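Table Surfaces and Cup Marks in the Student Lounge
Project report, Materials in Daily Use
Povilas Rimkutė 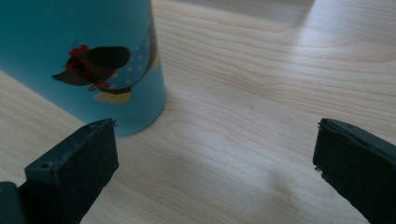

The project began with a complaint. The lounge in Bumville Hall got new tables last June, and by the middle of the next term people were saying that the light wood showed every ring and spill. The building office asked whether students should be told to use coasters. Our class was looking for a small project on finishes, so I took it on.

I wanted to answer two questions. Does a cup left standing on the table leave a mark that a person can still see the next day? And if it does, does it matter what kind of cup it is?

Materials

The lounge tables are pale wood with a fine, wavy grain. The office had one spare top in storage and let me use it, so none of the tables in use were put at risk. I did not find any paperwork on the finish. I used three kinds of cups: plastic tumblers, glazed mugs from the Rozīte shop, and thin paper cups from the coffee counter. All of them were washed and dried before each trial. For wiping I used a plain cotton cloth and a dish soap called Detitero, mixed weak.

Method

I marked off areas on the spare top with masking tape and gave each one a number. A trial went like this. I wet the bottom of a cup, set it down inside a taped area, filled it with either cold water or hot tea, and left it for 60 minutes. Then I lifted the cup, let the spot dry in the open air, and looked at it the next morning. I looked twice, once from straight above and once from low down at the side, with the window behind the table. After that I wiped the spot and looked again.

In all I ran 34 trials. Two were thrown out because someone moved the cups while I was in class.

Results

Cold water left nothing I could see from above with any of the cups. From the side, a few of the mug spots had a thin dull ring, and these were gone after one wipe.

Hot tea was different. The mugs left a pale ring in most trials, and the ring stayed after wiping with water. Soap took off the brown edge but the pale part remained. The plastic tumblers did better, and I think this is mainly because less heat gets through the bottom. The paper cups were the worst when they leaked at the seam and fine when they did not.

The light in the room made a large difference to what I could see. Where the sun falls on the wood the grain looks washed out, and a pale ring is easy to miss. In shade the same ring shows up clearly. I had to repeat the first five trials after I noticed this, and from then on I pulled the blind down before judging from above.

Problems

I judged all the marks myself, by eye. A second person should have done it too. The spare top had also never been used, so it may be in better shape than the tables in the lounge.

Recommendations

Coasters are worth having for hot drinks in mugs. I priced cork ones from Cosard, and a set for the whole lounge would fit inside the 660 dollars the office has set aside. For cold drinks I see no need for a rule. The trial notes and the taped layout are in the class folder under project number 3291.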